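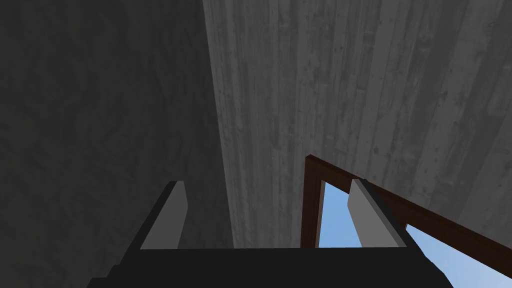
Do I have to be able to read music to come to the hymn evenings?

Anyone who can hum along will manage fine, and plenty of us learn every tune by ear. We sing the first verse through twice when a hymn is new, so you can just listen the first time and join in on the second.

And now the big news - the new hymnals are here! They came from the Prasard bindery in the last week of April, and if you haven't held one yet, please pick one up from the shelf by the side door. The Koutsoukos Hymnal has 205 hymns in it, plus a short section of psalms set for ordinary voices, and the print is so much bigger than in the old green book. Several of us had been bluffing our way through the small verses for years.

What I love most is how much old music is in there. There are morning hymns from the Greek tradition in plain, singable English, a whole run of Advent tunes we've never tried, and a setting of Psalm 100 that goes along at such a clip you'll be out of breath by "enter into his gates." We tried it at the last evening and it fell apart in the third line, and we all wanted to go right back and do it again. (We did. It fell apart a little later.)

The hymn evenings start up again in May, at 7 in the evening in the hall at Uvbridge. We sing for an hour, stop for tea, and then go on with requests for as long as people want to stay. If you'd like to ask for a hymn, write the number on a slip and put it in the basket when you come in. Numbers from the new book only, please! The old favorites are nearly all in it, but the numbering has changed, so check the index at the back. It goes by first line. There is also an index of tune names, and one of Scripture passages that should be a real help to anyone choosing hymns for a baptism or a funeral.

A word on the three hymns people have asked me about. The long Easter one is in, with all its verses. The harvest hymn is in too, but to a different tune, and I'd ask you to give it a fair hearing before you make up your mind - I was grumpy about it for one evening and now I sing it doing the dishes. The evening hymn we always closed with is missing, so we'll keep using the printed sheets for that.

The books cost $3,000 for the full set, all of it paid for by your gifts over the winter. Thank you! If you'd like to put a name in the front of one in memory of someone, labels are in the office.

Our friends at Clondon have the same hymnal and have invited us over for a joint evening in June. They sing in four parts and they're good at it, so altos, basses and tenors, please come and practice with us in May. We have sopranos to spare. Rides will be leaving from the lower parking lot, and there's a sign-up sheet on the board in the hall. Bring your own copy of the hymnal, and something for the supper table if you can.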